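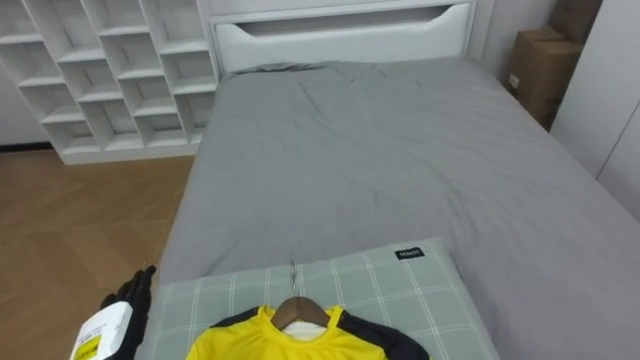 **What do I tell housekeeping about the new robot?**

Posted by pultuvano_nights

I run rooms for a small firm with 50 serviced flats. In January head office signed with Wotia for a robot that does bedrooms: shirts on hangers, hangers on the rail, pillows and sheets to follow. My team have asked me three times what it means for their hours and I have answered three times with the word "support". They've stopped bringing me biscuits.

At the moment it practises on a rack beside the bed, with one of us standing by in case a shirt needs rescuing.

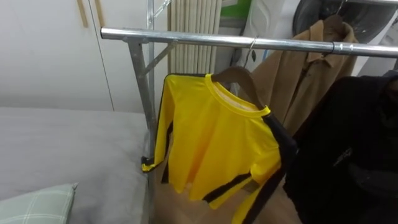
The person standing by is paid the same as before but says it's the dullest shift she has ever worked, and she used to invigilate exams. Has anyone been through this? Do I wait for head office to say something, or go first and risk being wrong?

**Itsuki Ichikawa**

Go first. I was a supervisor at Povulska when the folding machines came in, and we heard nothing for 10 weeks, by which time the canteen had sacked everybody twice.

Get three things in writing: whether hours are protected and until when, who is to blame if a guest's coat gets damaged, and whether minding the robot is a job with a grade or a favour. Ours was a favour for a year. Then one of the minders left, the machine sulked in a corner, and suddenly it was a grade.

Rotate the minding too. Two hours at most. And let your team write the fault list, as they know what a badly hung shirt looks like and the salesman doesn't.

**buschmann_fan_587**

just tell them its fine?? robots cant do stairs

**old_linen_hand**

Some can. Ask how many rooms it's expected to do in a shift before you promise anybody anything. We were told 200 items a day and planned the rota on it, and I was still ironing at 9 at night.

I agree with Itsuki about the writing. Also, buy your own biscuits for a bit.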